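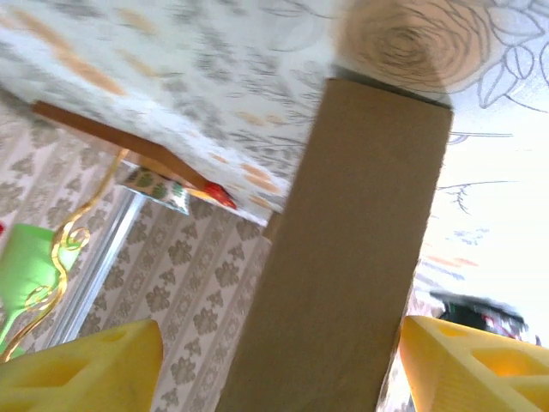

夹爪的验收规程，多数团队都是先写“成功”再写“怎么算成功”，顺序反了，后面的表格填得再漂亮也没用。我在 Hudarbridge 帮人看过几份这样的规程，最常见的一条是“目标物被稳定夹持”，没有定义什么叫稳定，也没有说由谁、在什么时刻、凭什么判断。拿腕部相机的画面来判，问题马上就出来了：一片素面棕色纸板立在两根黄色手指之间，单看这一瞬间，说已经夹住可以，说即将夹住也可以。两个标注员各写各的，谁都没有违反规程。背景也帮不上忙，花布上印着灰色玫瑰和橙色斑点，还带着运动模糊，想靠它判断纸板有没有相对移动，我劝你别指望。下面的写法不复杂，但每一步都要落到纸面上。

一、先把判据和画面分开

规程里凡是写“目视确认”的地方，先全部圈出来。目视可以用来发现异常，不能单独用来放行。夹持是否成立，至少要有两种来源不同的信号，比如手指开度和驱动电流。两个信号都来自同一块控制板的同一个估算值，只能算一个。

有人会说，我们的模型看图判断，准确率很高。请他把测试集拿出来，看里面有多少薄片类物体，是不是恰好侧对相机。薄片对平行手指来说是个麻烦东西：开度读数接近闭合，空夹和夹住之间的差值可能还不如传感器的漂移大。这类物体要单列一行阈值，不要和方块、瓶子共用。

二、规定保持时间和扰动

“夹起即成功”这种写法请删掉。建议改为：

夹持闭合后保持 3 秒，期间开度变化不超过空载重复测量得到的波动范围。
保持期间执行一次规定方向的小幅平移，速度写明，不写“缓慢”。
平移结束后再读一次开度和电流，两次读数都要留档。
任何一项缺数据，按未通过处理，不按“待定”处理。

最后一项争议最大。El Fassi 的现场组一开始坚持要保留“待定”，理由是网络会丢包。丢包当然会有，可“待定”一旦存在，月底汇总时总有人把它归到通过里去。想保留也行，那就单独统计，分母里也要有它。

三、打印手指要有更换规则

增材制造的手指便宜，换起来快，大家因此就不记录了。规程里应当写明：

每副手指有编号，左右分开记。
更换手指后重做空载基线，旧基线作废。
累计 110 次夹持后检查接触面和镂空部位的根部，发现裂纹或发白即更换。
打印参数改动视同更换型号，包括填充率、层高和打印方向。

110 这个数是我们在 Sterum 的台架上定的检查间隔，适用于那批零件、那种材料和那种负载。请不要直接抄。你自己的数字要靠自己的磨损记录得出来，没有记录之前宁可查得勤一点。我见过三家单位的规程写着同一个间隔，问起来源，都说是从别人的模板里带过来的。

四、场地写进规程，不要写“典型环境”

“典型家居环境”是一个几乎没有约束力的词。应当列出的是：光源位置和是否有强逆光，台面或织物是否带密集图案，目标物周围多大范围内允许有其他物品，相机曝光是固定还是自动。过曝区域要有上限，超过就重新布置，别等到标注阶段再去讨论那一块白色里到底有什么。

场地变动也要有门槛。换一块桌布算不算变动？在我看来，只要判据里用到了视觉，就算。Drosholm 那边的做法是布置完先跑 50 次空夹，误报一次就不开工。听上去很严，其实花不了多少时间，比事后返工强。

五、标注用语

给标注员的词表尽量短，并且每个词只描述看得到的状态：

“之间”：物体位于两指之间，接触与否不作判断。
“接触”：至少一指与物体之间看不到间隙，且相邻帧一致。
“夹持”：只允许由传感器判据写入，人工不得填写。
“不明”：画面不足以判断，必须附帧号。

Yasmine Mahrous 审稿时对“接触”提过反对意见，她认为单目画面里看不到间隙也可能只是遮挡。意见成立。所以“接触”在我们的版本里不参与通过率计算，只用来挑选需要复核的片段。要是你们的报告里把它当成绩，请先解决遮挡的问题。

抽查时不要只抽成功的片段。每批里通过、未通过、不明三类都要抽，复核人不能看到原来的标签。两人结论不一致的，保留两份记录，不要商量出一个统一答案再覆盖回去。

六、关于引用标准

规程首页喜欢列一长串标准号，正文里却找不到任何一条对应的要求。引用了就要写清楚引用的是哪一条、哪个版本、用在本规程的哪一节。做不到的，从首页删掉。安全类要求另立文件，由有资质的人评估，夹持验收通过不代表可以在人旁边运行，这一句建议原样写进你们的适用范围。

六月的修订里我们还会调整薄片类的开度阈值，目前的数据不够，暂时不给推荐值。

本网站使用 Cookie 以改善浏览体验。继续浏览即表示您同意我们的 Cookie 政策。 接受 设置
站内搜索 请输入关键词 搜索
联系我们 | 版权所有 Hudarbridge | 返回顶部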